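Home Shop Kitchen & Table Storage Journal Contact

Category: Baskets & Trays > Round > With Handles

The Ruddock Round Basket

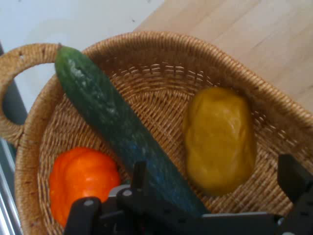
Round basket with vegetables, honey-brown weave.

I've been selling baskets through Dundow for long enough to have opinions about them, and the Ruddock is the one I keep going back to. It's a plain, round, woven basket with a thick braided rim and a looped handle, and it does a hundred little jobs around the house. Mine lives on the kitchen counter most of the year. In September it moves out by the back door and gets filled with whatever the garden is throwing at us (squash, mostly, so much squash).

The weave is a natural fiber, so the color varies. Some come out pale and sandy, others lean more toward honey, and you'll find both in the same shipment. If you're ordering a pair and want them to match, put a note on your order and Vasylyna will dig through the shelf for you. She's good at it!

I like that it lets air through the sides. Onions and potatoes keep better in something that breathes, and I quit using plastic tubs for them years ago. It's also a nice bread basket if you lay a cloth in it first. Gus Van Dusen, one of our regulars, bought his for mail and keys – then came back for a second one because his wife had taken the first for yarn.

A few practical things. It'll hold up to 8 pounds without complaint, but please carry it with both hands when it's full. Don't put it in the dishwasher and don't leave it out in the rain. For everyday dust I use a dry paintbrush, the cheap kind, and for sticky spots a damp cloth and then an afternoon somewhere shady. If a strand pokes up, snip it close with nail scissors. Pulling on it will only make you sad.

New baskets smell a bit like hay when you open the box. I love it, my brother doesn't. It fades after a week or so on the counter.

We sell it in two sizes. The small one is right for fruit or rolls, and the large one takes a decent grocery haul. The large also fits on the bottom shelf of the Jika rack, which I know because people email me to ask – yes, it slides in with the handles on.

Orders placed before noon on Friday go out the same day. Returns are fine as long as the basket hasn't been used for food. Questions about bulk orders go to Mateja Dimitriou at the shop, and anything else can come straight to me.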